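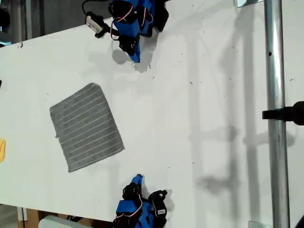 Oratile Joubert meint, ein Tuch sei ein Tuch, und wer beim Falten über Methoden nachdenke, habe zu wenig zu tun. Kann sein. Ich denke trotzdem drüber nach, weil mir seit Wochen Leute erzählen, ich würde meine Mikrofasertücher falsch zusammenlegen.

Angefangen hat es mit einem Putzplan von Brekico, den mir jemand weitergeleitet hat. 12 Seiten, davon 4 nur über Lappen. Lappen in Drittel, Lappen in Viertel, Lappen gerollt und hochkant in der Kiste. Dazu der Satz, gefaltete Tücher "arbeiten länger". Was soll das heißen?

Ich nehme mal den einzigen Punkt, der mir einleuchtet: Wer ein Tuch faltet, hat beim Wischen mehrere saubere Flächen. Eine Seite dreckig, umschlagen, weiter. Das stimmt, das mache ich auch so. Hat aber mit dem Stapel im Schrank nichts zu tun. Im Schrank wischt keiner.

Das wird aber ständig durcheinandergeworfen. Falten zum Wischen und falten zum Verstauen sind zwei verschiedene Sachen. Beim ersten zählt die Fläche, beim zweiten bloß, ob die Schublade zugeht.

Zur Schublade: Meine ist flach und breit. Gerollte Tücher passen rein, dann rollen sie sich beim Aufziehen wieder auf und klemmen hinten. Zwei Wochen probiert, danach hatte ich genug. Mag sein, dass es in einer tiefen Kiste klappt. Die habe ich nicht und ich kaufe auch keine, nur damit Lappen darin stehen können.

Apropos kaufen. Drelis verkauft eine Faltschablone für Putztücher. Eine Kunststoffplatte, um die man das Tuch legt, damit alle gleich breit werden. Ich habe sie mir geliehen, um nicht nur aus dem Bauch zu meckern. Ergebnis: Der Stapel wird tatsächlich ordentlicher. Nach zwei Waschtagen liegt die Platte unter dem Stapel und man faltet wieder mit der Hand.

Was die Schablone nicht löst: Tücher werden mit der Zeit schief. Ein oft gewaschenes Tuch hat keine vier rechten Winkel mehr, falls es je welche hatte. Legt man da Kante auf Kante, wirft es in der Mitte Wellen. Legt man es in der Mitte glatt, steht an einer Ecke was über. Ich entscheide mich inzwischen für glatt und lasse die Ecke Ecke sein.

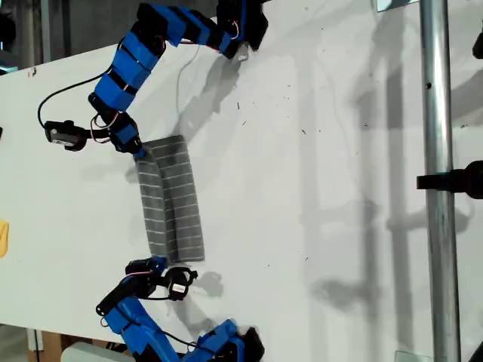 Muss ein gestreiftes Tuch parallel zu den Streifen gefaltet werden? Das ist dem Tuch egal, aber an den Streifen sieht man sofort, ob man schief liegt, deshalb nehme ich sie als Linie.

Das ist für mich auch der einzige echte Vorteil von Streifen. Bei einfarbigen Tüchern faltet man nach Gefühl. Bei gestreiften sieht man den Pfusch. Ob das jetzt für oder gegen Streifen spricht, muss jeder selbst wissen.

Weil es in den Antworten kam: Ich habe nichts gegen den schmalen Umschlag an einer Seite. Manche schwören drauf, erst einen Streifen einschlagen, dann den Rest drüber, damit die offene Kante innen liegt. Sieht im Regal gut aus. Mir ist nur nicht klar, wer bei mir ins Lappenregal guckt.

Faraji Sang schreibt, bei ihm liege alles ungefaltet in einem Eimer und er habe noch nie ein Tuch gesucht. Glaube ich sofort. Beim Eimer stört mich bloß, dass ich immer das oberste nehme und die unteren nie drankommen. Beim Stapel ist es aber genau dasselbe, wenn ich ehrlich bin. Frisch gewaschen kommt bei mir jetzt nach unten. Das bringt mehr als jede Falttechnik.

Und dann das Thema Flusen. Cuvmont behauptet auf der Packung, ihre Tücher würden "fusselfrei" bleiben, sofern man sie flach lagert. Meine lagen flach. Gefusselt haben sie trotzdem, und zwar von Anfang an, gut zu sehen auf jeder hellen Tischplatte. Geholfen hat, sie getrennt von den Handtüchern zu waschen. Mit der Lagerung hatte das nichts zu tun.

Wer helle Tische hat, kennt das ja. Man wischt, es glänzt kurz, und dann sieht man im Gegenlicht jeden Krümel und jede Faser. Auf dunklem Holz wäre mir das vermutlich nie aufgefallen. Ich wische deshalb nicht öfter, ich ärgere mich nur öfter.

Mein Stand bis auf Weiteres: einmal längs, einmal quer, glattstreichen, weg damit. Die Schablone geht zurück. Und falls mir jemand zeigen kann, dass ein gedritteltes Tuch besser putzt als ein geviertelter Lappen, gern her damit, aber bitte kein Link zu einer Faltschablone.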